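Sandville Public Library: Summer Programs for Children and Families

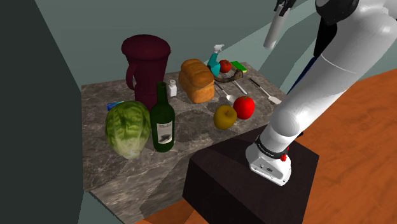 Registration and Dates

The Sandville Public Library is pleased to announce its summer schedule of programs for children, families and caregivers. Registration opens on 19 May 2022 at all service desks and by telephone. Programs begin in the first full week of July and continue for four weeks at the Main Library and at the Miker Branch.

All programs are free of charge. A library card is not required for attendance, although cardholders in the Sandville service area will be given priority where space is limited. Families may register each child for one weekly series and for any number of single-session events. Drop-in programs do not require registration and are marked as such in the printed calendar, available at both locations.

Summer Reading

Children entering kindergarten through grade six are invited to take part in the annual summer reading program. Participants receive a reading log at sign-up and record each book they finish, or each book that is read to them. Audiobooks, graphic novels and books in any language may be counted. A child who completes 12 books may choose a paperback to keep from the shelf beside the children's desk.

Last summer 400 children registered across the two locations. The library has ordered additional logs this year and has extended the closing date for prize collection to the last open day of the month. Logs that have been lost may be replaced at either desk, and staff will transfer any titles the child is able to remember.

Early Literacy Series

Location: Main Library, Ryu Room
Audience: Ages 2-5 with a caregiver

This morning series combines picture books, songs, fingerplays and simple movement activities. Each session lasts 30 minutes and is followed by a period of open play, during which librarians are available to suggest titles for reading at home. Caregivers are asked to remain in the room throughout. Siblings outside the stated age range are welcome to attend – please mention them when registering so that enough floor mats can be set out.

Location: Miker Branch, Community Room
Audience: Birth to 24 months with a caregiver

The lapsit program is offered on a drop-in basis. The doors open ten minutes before the start time. Strollers should be left in the front lobby, as the hallway outside the Community Room must be kept clear.

Family Music Afternoons

Location: Main Library, Paserico Auditorium
Audience: All ages

The auditorium will host a short concert each week, with music suited to young listeners. Performances run for 45 minutes without an intermission. Seating is general admission, and the front two rows are reserved for children and the adults accompanying them. The auditorium has four wheelchair spaces, which may be requested in advance through the children's desk. Ear protection in children's sizes can be borrowed at the door.

A quieter seating area with reduced lighting will be provided at the rear of the hall for every concert. Families may enter and leave this area at any time.

Stories After Supper

Location: Miker Branch, Children's Area
Audience: Ages 4-8 and their families

The evening storytime returns for families who cannot attend during the day. Children may come in pajamas and bring a stuffed animal or blanket. Two of the evenings will be presented in English and Spanish. The branch will stay open one hour later than usual on storytime evenings, and all borrowing services will be available during the additional hour.

School-Age Workshops

Location: Main Library, Ryu Room
Audience: Grades 3-6

The workshop series includes comic drawing, bookbinding, puppet making and an introduction to family history research. Materials are supplied. There are 57 places in total across the series, and registration is taken separately for each workshop. When a workshop is full, names will be placed on a waiting list and families will be called in order as places become available. Places not claimed by the start time may be offered to children who are waiting.

Accessibility and Conduct

Sign language interpretation, large-print handouts and other accommodations may be requested at registration. Two weeks' notice is appreciated, and later requests will be met whenever possible. Children under eight must be accompanied by an adult while in the building. Photographs of other people's children should not be taken without the consent of a parent or guardian.

Changes to the schedule will be posted at the entrance of each building. Questions regarding registration may be directed to the children's desk at the Main Library during regular hours.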